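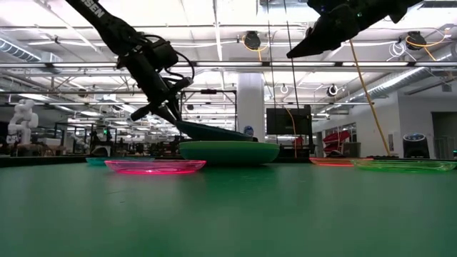 Hukach color plates and bowl: four months of daily use

I bought these in September, when I finally got tired of chipping the good stoneware every time somebody set the table in a hurry. The plates come in see-through colors, and I picked pink, teal, orange and lime green, plus a darker teal one that came separately. The bowl is plain green and opaque. I wasn't sure it would go with the rest, but I love it!

Let me start with the color, because that's what sold me. Put the pink plate anywhere with decent light and the rim goes bright magenta, like somebody switched it on. The lime green does it too. I have a dark green table mat and the lighter plates look terrific on it (the darker teal is more subdued, and I've ended up using it mostly for bread). White plates on the same mat always looked a bit like a cafeteria to me.

They're plastic, and they feel like plastic. If you want something with weight to it, these won't do it for you. What I like is that I can carry the whole lot out to the porch in one hand with the salad bowl in the other. I've dropped the orange one on the kitchen tile at least twice and it's fine.

The bowl is the piece I reach for most. It has a smooth, rounded outside with nothing for sauce to get caught in, and it stands a good bit taller than the plates, so it's the obvious thing for the middle of the table. Popcorn, salad, clementines, pancake batter once. My only gripe is that it's a little slippery when you pick it up with wet hands.

Washing up is easy. I do mine by hand with warm water and a soft sponge - tomato sauce came off the pink plate after a ten-minute soak, and I was honestly worried about that one. I can see fine scratches on the lime plate if I hold it up to the window. That's the one my kids fight over, so it gets cut on the most, and from a chair at the table I don't notice them.

I paid $47 for everything at the Dostdale kitchen store, including $10 for the bowl. I'd looked at the Brirno set before that, which was $40 for plates only and came in a single color per box. The mix was worth the extra to me, and now everyone has "their" plate, which has cut down on the arguing at dinner (not counting the lime one, see above).

A few things I'd change. I'd like a second bowl in a smaller size for dips, and a lid for the big one would be great for leftovers. The store didn't have either when I asked.

Would I buy them again? Yes, and I'm already thinking about another orange one for guests.

Posted 9th January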